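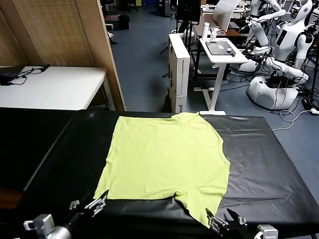
Folding a T-shirt is a dull job, and Marites Javier has picked it as the test that decides which gripper her lab buys next. She runs hardware trials at Kustgate, where two arms share one work table and a black sheet gives the cameras a plain background.

Two models are on trial. The Suslow has short, stiff fingers and closes hard. The Manninen is slower and gives a little when it meets the table. Each pair gets 600 folds, always starting with the shirt spread flat.

"Anyone can grab a shirt in the middle," Javier says. "The trouble is a hem lying against a tabletop. You have one layer of cotton to get under, and if you push down you drag the sheet along with it."

After the first round in September, the Suslow had missed 17 picks and the Manninen 9. Most of the misses came at the sleeves, where the fabric bunches up ahead of the fingers.

Her colleague Sang-wook Ji is less interested in the fingers. He swapped the arm controller for one from Morulon partway through and ran the Suslow set again. Misses fell to 11. He thinks the old controller was late to stop the arm on contact, so the jaws landed too low.

That leaves the Manninen to be run on the new controller too. Javier wants those numbers before she signs an order. Towels are next on the list, then a pair of jeans that Ji brought from home.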